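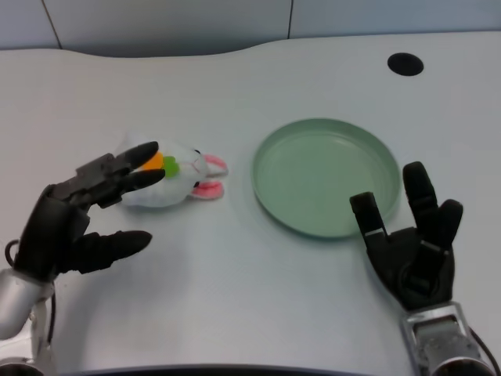
2 min read

Tenilano: small soft things, put in dishes

Welcome! Tenilano is a collection of 600 short tabletop clips about one everyday job: picking up a small soft thing and putting it in a dish. It covers 21 items so far, and I love how much variety there is in something so simple (a plush toy settles a little differently every time!).

Contents

- clips/ has the 600 recordings, one placement each
- items.csv has a row for every toy and dish, with color and a short nickname
- notes.txt has my comments on the trickier ones

The bunny

The bunny is my favorite item in the set. It's white and fuzzy, with pink-lined ears and an orange carrot on its front, green leaf and all. In items.csv it's bunny_carrot, and its partner is dish_green, the round pale green one. A clip gets the label "in" when the whole body rests inside the rim. Ears hanging over still count as "in".

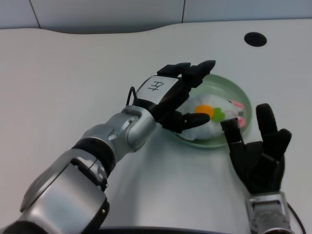 bunny_carrot lying on its side in dish_green, white table

Labels

There are three: in, edge and out. "Edge" means part of the body is resting on the rim. I labeled everything twice, and the 62 clips where I disagreed with myself are marked "unsure" in a separate column. Please don't drop them, they're some of the most interesting ones!
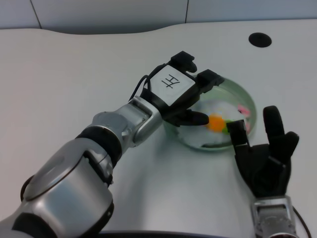

If you only want the clear cases, filter on unsure = 0 and you're set. Lying on the side, face up and face down are all fine, and pose has its own column.

Known gaps: only light-colored tables, and no dishes with lids yet. Corrections are very welcome.

Analyn Baluyot

Comments (3)

oltfan62: The pose column saved me a whole Sunday. Thank you!

marit_k: Is bunny_carrot in the February version too?

Analyn Baluyot: @marit_k Yes, same name, same nickname!

Related

Trunum: folded cloths and napkins
Sobczak: cups and saucers
Oltthorpe: toy shelf tidying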